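Shared kitchen: keep the double bowl or go to a single?
Posted in August by Hacer Coşkun, 9:40 a.m. - Fixtures and Plumbing

hcoskun
We have a shared kitchen on the ground floor of the Erncombe building and I have been handed the refit. The budget is 4000 dollars, which has to cover the sink, the faucet, any counter work and the plumber. Cabinets and tile are staying. The kitchen serves 12 people at lunch and fewer the rest of the day. There is a dishwasher in the next room, so very little is hand washed apart from mugs, lunch containers and whatever will not survive the machine.

The present sink is a stainless double bowl with equal basins. The complaint I get most is that neither basin takes a sheet pan flat. The second complaint is the counter to the left, which collects snack packaging, half-finished lunches and containers that somebody intends to come back for. The two may be related. People put things down there while they decide which basin to use, and then leave.

The proposal in front of me is a single large bowl from Pellach, same overall width, in the existing cutout if it fits. Has anyone made this change in a shared kitchen, and would you do it again?

grommet_and_washer
Would not do it. A single bowl in a shared kitchen has one drain, and when a plate is sitting on that drain the sink is out of use until its owner comes back. With two bowls you have a spare. I maintain several of these in Tiststead and the single bowls produce more calls, mostly for standing water with something greasy under it.

Before spending anything, check the existing trap arrangement. If both drains join into one trap you can service the whole thing in a few minutes. If somebody has fitted a trap on each side, one feeding the other, that is double trapping and it will drain slowly regardless of what bowl sits on top.

lowdivide
Disagree with the above. The fault described is a people fault and it occurs with two bowls as well. You just get two plates.

A low-divide sink is the compromise. The divider stops partway up, so a pan can rest across it, and you still have two drains. Cost is between the two options and the plumbing underneath does not change.

grommet_and_washer
A low divide means that when one side backs up it spills into the other. I have seen this go both ways. It is useful as an overflow, and it is also how dishwater gets into someone's clean lettuce.

hcoskun
One trap, both drains into it, I looked this morning. Flow is fine on both sides. The run to the wall is short and the shutoffs turn.

For those asking by message about layout: white counter running left and right of the sink, a backsplash of large white square tile with gray grout, blue gloss uppers above. Basins of similar size with a raised steel divider. The left-hand stretch of counter is the one under discussion. 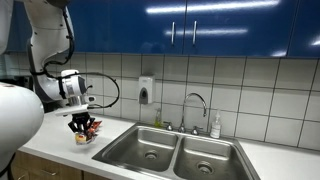
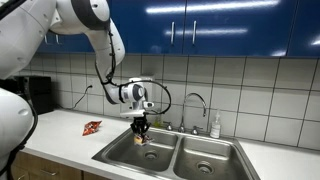
The cutout was made on site and I do not have a drawing for it. I will have to measure from below, with the clips off, before I can say whether the Pellach drops in. If the cutout needs enlarging on a finished counter I am inclined to stop there, as the dust alone would close the kitchen for a day.

The other constraint is the grout line behind the sink. Any new faucet with a wider base plate has to clear the bottom of the tile, and the back ledge is not deep.

squaretile
Measure the ledge with the faucet handles fully back as well as closed. People forget that lever handles need room behind them to swing. On a narrow ledge a lever can hit the tile before the valve is fully open, and it chips the glaze at exactly the height where you see it.

Do you know who supplied the tile? If it is from Gündoğdu the larger squares have a slightly softer glaze than the small ones, in my experience of cutting both. If you need to drill or trim, use a diamond bit, water, low speed, and tape over the mark.

hcoskun
Supplier unknown. The tile predates everyone here. I would prefer to touch none of it.

lowdivide
Then your faucet decision is made for you. Keep a tall gooseneck with a compact base. The height is worth having over a divider because the spout can be swung from one bowl to the other without catching on anything tall standing in the bowl. The drawback is splash. A tall spout onto a shallow basin throws water over the front edge. Fit an aerator with a laminar insert and most of that goes away for very little money.

drawerbase12
Can I suggest looking at the counter problem separately? I had the same thing in a staff kitchen. We spent most of a budget on a new sink, and the wrappers and open containers stayed exactly where they had been, next to it.

What worked was measuring how far people had to walk to the bin. In ours the trash was across the room behind the door. We moved it under the counter, directly left of the sink, on a pull-out. The wrappers mostly stopped. The remaining items were all food containers, and we dealt with those with a shallow tray and a rule that the tray is emptied at the end of the day. Anything on the tray at five goes in the trash, container included.

grommet_and_washer
Container included is harsh.

drawerbase12
It happened to two people. It has not happened since.

hcoskun
Our bin is at the far end, by the refrigerator. The base cabinet left of the sink holds cleaning products and a stack of paper towels. It could be cleared.

I take the point on treating them separately. A pull-out bin frame is quoted at 400 dollars installed, in a weight rating I would trust. That leaves a fair amount if the sink goes ahead and a great deal if it does not.

squaretile
400 installed is reasonable if it includes full-extension runners. Check that the door is fixed to the frame so that it pulls with one hand. If people have to open a hinged door first and then slide the bin, they will leave the packet on the counter. Also check the height of the trap arm. Under-sink plumbing sometimes runs sideways into the neighboring cabinet and takes the back corner you need.

lowdivide
Returning to the sink. Sheet pans are the only technical argument I have read here for changing it. How many sheet pans does the kitchen see?

hcoskun
Two own the problem, so to speak. There are a couple of full-size pans that come out when someone bakes for a birthday. Otherwise it is the microwave and the kettle.

lowdivide
Then leave the sink alone. Buy half-size pans.

grommet_and_washer
Agreed, which I did not expect to type to you. Replace the basket strainers while you are under there, new gaskets, new plumber's putty or silicone depending on what the maker asks for. Wipe the steel with the grain afterward. If you have hard water, the spotting comes back within hours and the only real fix is drying it. A squeegee on a hook gets used for a week.

drawerbase12
Ours has been in use for longer than that, for the record. It depends where the hook is.

squaretile
One more on soap. If you end up with both a dispenser on the wall and pump bottles behind the sink, pick one. Bottles on the back ledge trap water at the base and that is where the silicone joint goes black first. Wall mounting keeps the ledge clear and it can be wiped in one pass. Screw it through the grout line if the spacing allows, as a patched joint is invisible and a patched tile is obvious.

grommet_and_washer
Wall dispensers drip on the counter below. You have moved the puddle a foot to the side, and on a white top dried soap shows as a dull ring. I prefer a bottle on a small dish. The dish goes through the dishwasher.

squaretile
A dish is another object at the sink. The original complaint was objects at the sink.

hcoskun
I will leave the soap question open, since the two of you have more conviction about it than I do.

Decision so far: existing sink stays. New strainers and gaskets, new bead of silicone around the rim, laminar aerator on the faucet. Left base cabinet is converted to a pull-out bin with the door fixed to the frame. Cleaning products move to the tall cupboard. I will set out a tray for containers and draft something about emptying it, without the confiscation clause for now.

The Pellach quote has been declined. The remaining money goes back into the building fund, or toward the kettle, which is a different thread.

drawerbase12
Please put the clause in.

Thread closed to new replies. Reader comments below.

Comments

undermount_ed: Useful thread for the point about handle swing. I had a lever hit the tile on a back ledge and blamed the valve for a month. Would add that some faucets let you rotate the lever stop under the cap, which buys a few degrees.

marlpit: I would still have gone for the single bowl. Half-size pans do not help with an oven rack or a refrigerator shelf, and somebody has to wash those too. They should count for something even if it is only twice a year.

kettlewell7: Is there a follow-up on the bin? We are looking at the same change and our trap arm does run into the next cabinet. The frame supplier says 12 inches of clear depth behind the door is not enough for any of their units.

Contact the moderators | Copyright Fixtures and Plumbing board | Back to top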